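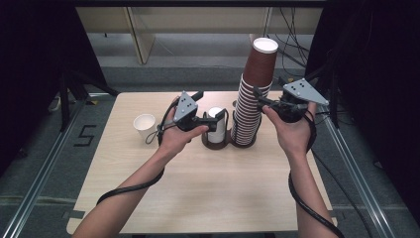
4. Placing the Tekanine 421 desk humidifier

The Tekanine 421 releases a fine mist from the nozzle at the top of the tank. Place the unit on a level surface that can tolerate moisture. Keep paper goods out of the mist path, including documents, napkins and any white paper cup like the one standing in its dark brown holder on the light wood-grain table. Paper softens with repeated exposure, and a softened cup can leak onto the power adapter.

4.1 First fill

1. Disconnect the adapter from the wall outlet.
2. Lift the tank straight up and turn it over.
3. Unscrew the cap counterclockwise.
4. Fill with cool, clean water to the MAX line. Do not add oils or fragrances.
5. Tighten the cap by hand and check the seal for drips.
6. Lower the tank onto the base until it clicks.

CAUTION: Never fill the unit through the mist nozzle. Water in the fan channel will damage the motor and void the warranty.

4.2 Setting the output

Press MODE once for low output and again for high. At the low setting the unit uses 200 ml in 2 hours. The indicator turns amber when the tank is nearly empty, and the unit shuts off shortly afterward.

NOTE: Units shipped before August have a green indicator that blinks instead. Operation is otherwise the same.

4.3 Hard water

White dust on nearby surfaces indicates mineral content in the supply. Fit the Flaritari cartridge (sold separately) or use distilled water. Rinse the cartridge before first use — loose granules can block the intake.

Section revised 2019-02-23, G. Wogan, Beddoe office. Replacement caps and seals are stocked at the Plustham parts counter.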